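The Table by the Flowers

Tanko Ibrahim had been told the apartment was calming. That was the word in the listing, and it was also the word his cousin used on the phone, and by the time he had climbed to the fourth floor with a suitcase and a bag of somebody else's mail he was prepared to dislike it.

"It's the flowers," said Olumide Afolabi, who was moving out and had a way of standing in doorways. "People walk in and they see the flowers and their shoulders come down."

Tanko looked at the flowers. They were white and stood on the wooden table with their leaves sticking out. His shoulders stayed where they were.

"Are they real?"

"Does it matter?"

"It matters if I have to water them."

Olumide didn't answer that. He went across to the round table instead and began moving small things from one side of it to the other, which he seemed to believe was packing. He had been at it since morning. There were 3 boxes in the hall, all open, and one of them held a single shoe.

The arrangement was simple enough. Olumide would leave the furniture, Tanko would pay him 400 for it, and they would both stop talking about it. But Olumide had written to say there was one more thing, a card, and it had to be handed over in person. Tanko had read the message on the bus and thought, here we go. In his experience a thing that had to be handed over in person cost extra.

"So where's this card?" he said.

"On the table. By the block."

It was black, and it might have been a thin box. Tanko wasn't going to pick it up until he knew what he was agreeing to. There was Chinese writing on it, two short lines, very small. He bent down until his nose was nearly touching it.

"What does it say?"

"I was told it says the house will be good to you."

"Told by who?"

"The woman who had the place before me. She had it from the man before her."

"And could she read Chinese?"

Olumide moved a bottle. "She never said she could."

"Could he?"

"I never met him." 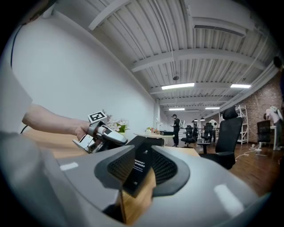
What the Card Was For

They sat down. Olumide poured something from a bottle with Arnaud on the label, a cordial his sister sent him every November whether he had finished the last one or not. It tasted like pears and dish soap.

"You don't have to believe in it," Olumide said. "You just keep it upright. It leans against the block. When you leave you give it to the next person."

"And if I lay it flat?"

"I laid it flat once."

"And?"

"The boiler went."

"How old was the boiler?"

Olumide thought about this longer than Tanko expected. "Old," he admitted.

Tanko had an uncle who would not start a trip without touching the roof of the car, and who had been in more accidents than anyone in the family. He had a former boss at Gistar who kept a coin under the keyboard right up to the day they took the keyboard away. He had nothing against any of these people. He only noticed that the coin never seemed to get the blame.

"Let me ask you something," he said. "Was the house good to you?"

Olumide turned his glass around. Down in the street a truck was trying to back up and somebody was shouting directions at it, all of them wrong.

"I had two years here," he said. "I got divorced in the first one. In the second one I learned to cook lentils."

"That isn't a yes."

"They're very good lentils."

Tanko took out the envelope and put it on the table. Olumide didn't open it. He got up, found the other shoe behind the door, looked pleased, and put it in a different box from the first.

It was nearly dark when he finally left. He shook hands, then came back up for his coat, then came back again to say that the window in the bathroom needed a push at the top - never the bottom. After that the stairs were quiet.

Tanko washed the glasses. He went into the bathroom and tried the window at the bottom, and it stuck, and he stood there a while getting it loose.

Then he took the card and typed the characters into his phone the only way he knew how, by drawing them with one finger. He was bad at it. The phone offered him a kind of soup. He tried again and it offered him a word for receipt, and then a town. He tried the second line and got nothing at all.

He could have asked someone. There was a woman at work who would have read it to him in a second, probably without looking up from her lunch. He thought about that while he made the bed, and again when he was lying in it, listening to the boiler tick.

At some point after midnight he got up for water. He had left the card flat on the table, next to the phone. He looked at it, said out loud that this was ridiculous, and leaned it against the block.

Then he put a finger in with the flowers to see if they needed water.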